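Inari takes the Founders Prize home to Trirncombe

What a night! If you couldn't get to the small business dinner in Trirncombe, you missed a packed room, very good soup and the loudest applause I've heard in that hall in years. The Founders Prize went to Inari, the little food company that began with one market stall and now supplies lunches to 23 schools and offices across the county.

The owners started out while they were both still in college, cooking before class and selling out of a borrowed cooler on Saturdays. They opened their first real kitchen with a loan from the Chornovol Fund, and they paid it back early – then turned right around and asked how they could help the next person in line. I love that so much.

Their answer is a starter program for first-time food sellers, run together with Cirkberg, the shared kitchen on the east side of town. It opened in October with 19 people enrolled, making everything from hot sauce to wedding cakes (I have tried the hot sauce, and I went back for a second jar).

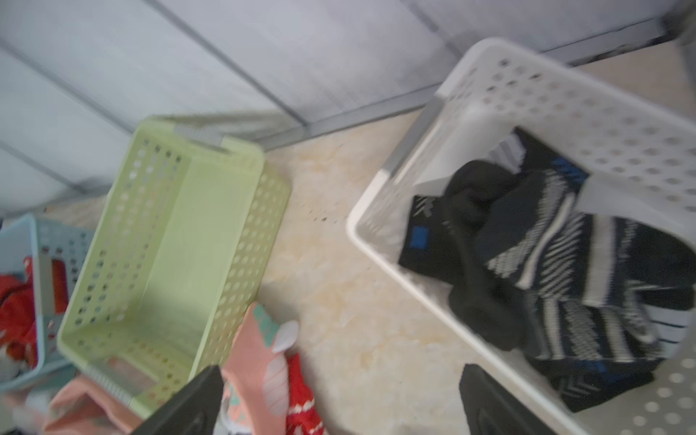
Do you need to have a business already to join the next group?

An idea and a product you can bring to a tasting are enough. The program helps with permits, labels, pricing and finding your first customers, and the fee is $400 for the whole course, with kitchen hours included. Two places are held free of charge for current students.

The evening classes are filling up quickly, so if mornings suit you, please put that on your form. Forms are at the Cirkberg front desk, and the staff there will happily show you the ovens while you're in the building. Parents are welcome too – the morning group has a play corner next door.

Congratulations again to everyone at Inari! The prize will be on display at their lunch counter through the end of the year, so stop in and say hello.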